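Kiluvent grasp planner, progress report for December
To: Mengal program office
From: Brynhildur Sveinbjörnsson, Nondville

Short one this time, we're mid-merge.

Planner. Rewrite of the handoff module is in. Old version replanned the whole arm every time the hand pose moved, new one only touches the last segment. Cycle time down to 30 ms on the dev machine. Not yet measured on the onboard computer, that's next.

Perception. Handle detector retrained, 223 labeled mug views added. Better on plain white cups, still weak when the handle points away from the head camera. Wrist view helps but the two streams drift apart in the logs, so Jemeck (our replay tool) now realigns them on load. Took longer then planned.

Control. Finger torque limits moved out of code and into a config file. Found 2 bugs doing it, both fixed. One open: left arm controller drops its setpoint if the planner restarts mid-grasp. Workaround is to hold last pose. Ugly, works.

Tests. 4 regression suites running nightly, replay only. Kitchen trials are still started by hand, want that scripted before the next report.

Budget on track. No change to hardware line.

Wrist camera, then head camera with the mug in the left hand:
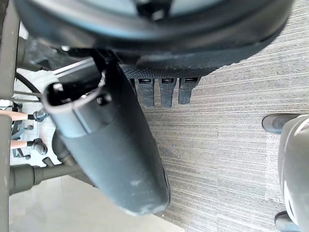
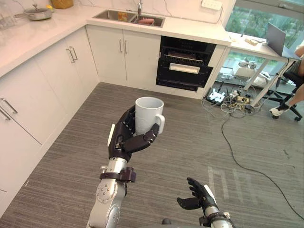 Will the setpoint bug delay the two-arm handoff milestone?

We expect to hold the milestone date. The fix needs a small change to how the controller and planner share state, and teh handoff work can carry on with the workaround untill it's merged.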